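Buy less for the kitchen, and buy it once
Posted February 16, 2020 by Leilani Alcantara

Quick one today, written between two loads of washing, so forgive the state of it.

I've been reading the comments under my dishwasher piece. 300 of them. Most say the same thing - you can't run a family kitchen without a machine. Fine. Maybe you can't. I've done it for 3,000 dinners or so my husband reckons, and we're still married. But the machine isn't my argument. My argument is the stuff. The endless stuff we buy to look after the other stuff.

Walk into Derkard on any high street. A whole wall of sink tidies. Sponge holders, a holder for the brush, a little tray to go under the holder. Vekomen is worse, they do a drawer divider for your drawer dividers. All of it needs washing. That's the bit that gets me. You end up cleaning the cleaning things.

What did my gran have? A rack and a towel. She brought up five children on a rack and a towel, in a kitchen the size of a wardrobe, and the plates were dry by bedtime. 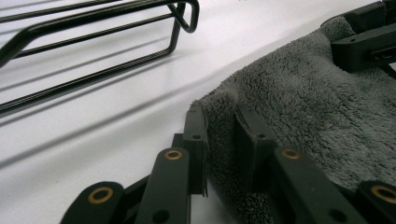 The cost of cheap

People write in and say it's only a few quid. It is. So was the last one. We moved house in May and I found three broken dish drainers in the cupboard under the stairs. Three! All plastic, all cracked in the same corner, all kept because throwing them away felt bad. Add those up and I could of bought a decent one at the start and had change for chips.

And the shops know. There's a Zundon near us that changes its kitchen colours every season. Sage, then mustard, then a sort of sad pink. Nothing wrong with your old one, it just doesn't match the kettle any more. So out it goes. I fell for the mustard. I'm not above any of this.

My sister-in-law swears by Ďurica, the little hardware place behind the station. Grumpy man, no displays, everything in brown boxes. You ask for a rack, he gives you the rack. One sort. You ask for a towel and he'll want to know what for, and then sells you the thick one. I came out of there having spent less than I planned, can't remember the last time that happened in a shop.

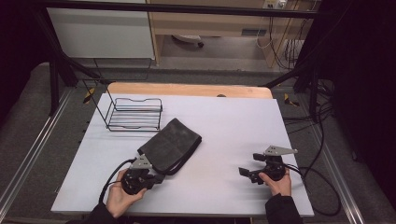
I know the other side of it. Some people like nice things round the sink and it makes a boring job less boring. If a ceramic hedgehog holding your scourer cheers you up of a morning, keep the hedgehog. Renters have it hard too - no room, no shelves, a landlord who won't let you put a hook up. A folding something or other probably makes sense there.

But most of us aren't choosing. We're just topping up. Somebody said to me the average home has 1,000 things in its kitchen and I've no idea if thats true, I'd believe it of mine though. I couldn't tell you what half of them are for.

So my rule this year. Nothing comes in for the sink unless something has properly worn out. Not faded, not the wrong green. Worn out. My towels have got holes in and they still dry a saucepan.

Right, the washing's finished. Comments are open, be kind about the hedgehog.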